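How a Hand-Held Gripper Teaches a Robot

Reading time: 3 minutes

Print this page | E-mail this page

A robot arm does not know how to pick up a bowl. Someone has to show it. One way to do that is with a hand-held gripper kit, such as the Travero from a company called Treslow. 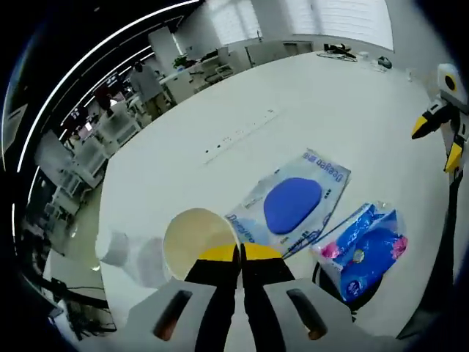

The Travero kit contains two grippers, one for each hand. A gripper is a tool that opens and closes, like a thumb and one finger. The user squeezes the handle to close it and lets go to open it. No robot arm is attached. A person does all the lifting and moving.

What the camera does

Each gripper in the kit carries a camera with a fisheye lens. A fisheye lens sees a very wide area at once. Straight lines look curved near the edges, and the view is round, with black around it. The wide view is useful. The camera can record the fingertips, the things on the table and much of the room at the same time.

The camera saves many pictures every second. The kit also records how far the fingers are open. Together, these records are called data.

What the fingertips do

The tips are bright yellow. Yellow is easy for a computer to find in a picture. The tips are also soft, so they bend a little when they press on something. A plastic package is slippery and can crinkle. A paper bowl can be crushed. Soft tips spread the push over a larger area.

From data to robot

One recording of one task is called a demonstration. A simple task might be moving a package into a bowl. A computer program studies many demonstrations and looks for patterns – where the fingers go, when they close, when they open. The program can then send commands to a real robot arm fitted with the same kind of gripper.

One demonstration is not enough. Nesma Ait Ali, who tests kits for Treslow, recorded 167 demonstrations in one day in February. Her full set for a single table task has 3,581. The company suggests around 2,000 as a starting point. The objects should be moved to new places between recordings. If the bowl is always in one spot, the program may learn the spot and ignore the bowl.

What works and what does not

The battery lasts 8 hours, enough for a school day. The grip is sized for adults, and smaller hands will get tired – a smaller handle is sold separately. Bright windows can be a problem, as strong light makes parts of a picture hard to read. Blinds help. The instructions are clear, but the chapter on matching the two cameras is long and needs an adult.

Words to know

Gripper: a tool that holds things.
Data: facts saved so that a computer can use them.
Demonstration: one recording of a person doing a task.

Related items

Ikeda Arm: Six Joints and What They Do
Vetitz Sensor Box: Measuring a Push
Why Robots Drop Things
What Is a Lens?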